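Terrazzo

Terrazzo is a hard flooring material made of stone chips set in a binder, then ground down and polished until the cut faces of the chips show on the surface. It is one of the most forgiving floors ever devised, and one of the prettiest: every square foot is different, yet a whole corridor of it looks calm and even. It is found in schools, hospitals, railway stations, stairwells and a great many kitchens.

Origins

The idea of pressing broken stone into mortar is very old, and floors of this sort were laid in the ancient Mediterranean world. The form known today grew up in and near Venice, where workers used the offcuts left over from marble paving. The name comes from an Italian word linked to "terrace", and the first floors of the kind were often laid outdoors on terraces. Early layers rubbed them smooth by hand with a weighted stone on a long pole – slow, wet, back-breaking work – and some dressed the finished surface with goat's milk to bring out the colour.

Materials

A terrazzo mix has two parts. The chips may be marble, granite, quartz, glass or even shell, and they are sorted by size before mixing. The binder was once lime, later cement, and since the second half of the twentieth century it has often been resin. Cement gives a thicker, softer-looking floor that can be used outside. Resin can be laid much thinner and comes in almost any colour, though many kinds fade in strong sun.

Chips usually make up 70 per cent or more of the finished surface. Very small chips in a pale grey binder give the salt-and-pepper look common in public buildings, which hides dust and crumbs wonderfully well. Large slabs of broken marble with small chips packed between them make a bolder style called Palladiana.

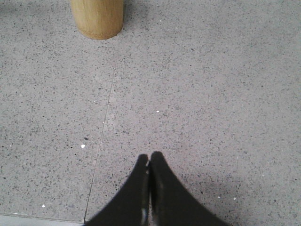 Laying and grinding

Traditional terrazzo is poured on site. A base is prepared and thin metal strips are fixed to it, dividing the floor into panels. These strips help to control cracking, and they also let the layer change colour from one panel to the next, so stars, borders and whole maps can be drawn in the floor. The mix is spread, sprinkled with extra chips and rolled to press out air and water.

Once it has set, the floor is ground with coarse stones, a grout is worked into any small holes, and finer stones follow. This is the exciting stage, as the dull grey slab opens up and the colours appear! A sealer is put on last. Precast terrazzo is made in a workshop instead and delivered as tiles, stair treads or skirting.

Notable floors

The market hall at Gotitz, opened in 1855, has a lime terrazzo floor in cream and dark red that is still walked on every morning. The Prenville baths have a spiral stair of 40 precast treads, each with a green border. At Illovmont, the town library is known for its entrance floor of 458 panels, laid by the firm of Ní Mhurchú and relaid in part after a flood.

Care and repair

Terrazzo should be swept often and washed with a neutral cleaner. Vinegar and other acids eat into marble chips and cement, leaving dull patches. Worn floors can be ground and polished again, and small holes are filled with a matched mix.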